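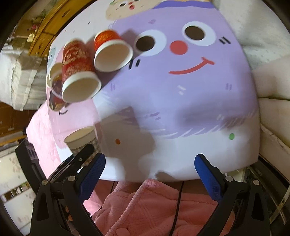
Hi Vosgate support, me again, same ticket. I'm reopening this because the quote you sent over in June doesn't match what I think I need, and I'd like to get it sorted before I put the order in. I have the one hand-held gripper from the first order and I'm trying to plan for a second one plus a box of spare parts. The job is still picking up and grouping paper cups, nothing heavier than that. The cups are on the board with the big cartoon face, mostly lying on their sides, and that's how I want to keep working, so please price the spares for light, round, thin-walled stuff. The blue grip pads are the part I care about most!

What I've got so far, in order, so whoever picks this up doesn't have to dig.

First quote: 2,885 for the kit. That had the gripper, the case, a charger (I don't need another charger) and what the sheet calls the Ballen finger set. I wrote back asking if the Ballen set comes with pads already glued on or if they're separate. The answer I got was a link to the catalog, and the catalog page doesn't say.

Second quote: same total, charger gone, but now there's a line for 466 labeled "Estix service plan." I didn't ask for that. Maybe it's a good deal – I really can't tell, the description is one line long. Does it cover worn pads or only broken fingers? If it covers pads I might keep it. If not, please take it off.

Then I tried pricing the pads on their own. Your web store has them at 47 a pair, but when I put 2 pairs in the cart it swaps them for the wide version and the total changes. Tried it in another browser, same thing. Logged out and back in, same thing. Emptied the cart and started from the pad page instead of the search box, and that time it kept the right ones but wouldn't take my shipping address. So I gave up on that and came back here.

Update, 4:20 pm: Patricio Benítez from your sales desk called me (thanks, he was super helpful) and says the cart swap is a known thing with the Bustamante warehouse listing. He's going to send a hand-made quote with the narrow pads. He couldn't answer the service plan question, so that one's still open.

Please don't close this ticket until I have the new quote and an answer on the plan. I can hold my budget request a little longer, but the form needs one final number on it.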